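Visit Report: Robot Teaching Laboratory, Belport Technical Institute
Report of the Grurnham Further Education Partnership, visit of 6 June 2024 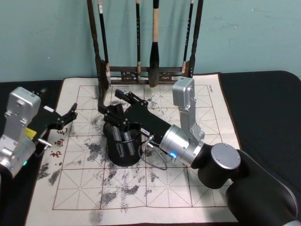

Dubey, reading the draft of this report, remarked that a visitor's first question is always how the robot is programmed, and that at Belport the answer takes a while to sink in: for these tasks the motions are not written out in code, and a person performs them through the machine while the machine keeps a record.

The Partnership was invited to Belport to see how staff and students prepare demonstrations for two-arm robots. Our delegation spent the morning in the laboratory and the afternoon in discussion with the teaching staff.

Work at the two-arm station

The station we observed longest is set up for calligraphy. A practice cloth with a printed character grid covers most of the table, and a rack of hanging brushes stands behind it. The exercises at this stage concern the handling of equipment, such as gripping the black brush holder and setting it upright on the cloth. Writing is to be attempted at a later stage.

The operator sits at a separate desk and moves a pair of hand controls, which the arms follow. Each attempt is recorded from start to finish, including the position of every joint and the opening of both grippers. The laboratory's own software, Trarkier, stores the attempts and allows an instructor to play them back, mark them as accepted or set them aside. At the time of our visit it held 931 accepted attempts across all tasks.

New operators complete 32 hours of supervised practice before their recordings are used. Staff explained that beginners tend to hurry the approach and then hesitate over the grip, and that both habits are passed on to the robot if the recordings are kept. Delegates who tried the controls found depth the hardest thing to judge.

Guiding by hand

A second station, with a single arm, is used for hand guiding. The operator takes hold of the arm and leads it through the motion directly. Staff regard this method as easier to learn, and it is the one offered to school groups. Its drawback is that the operator's own hands and sleeves are often in the camera's view, and a portion of the recordings must be repeated.

Discussion

The Partnership asked how many demonstrations a task requires. We were told that 100 is the usual starting point for a simple pick-and-place task, and that tasks using both arms have needed some 180. The laboratory does not publish success rates for work in progress, and we have not included any.

Floor space at Belport is limited, and groups larger than ours would need to be divided. A return visit is proposed for August, when the first brush exercises are due to begin. Members wishing to attend should notify the Grurnham office in writing.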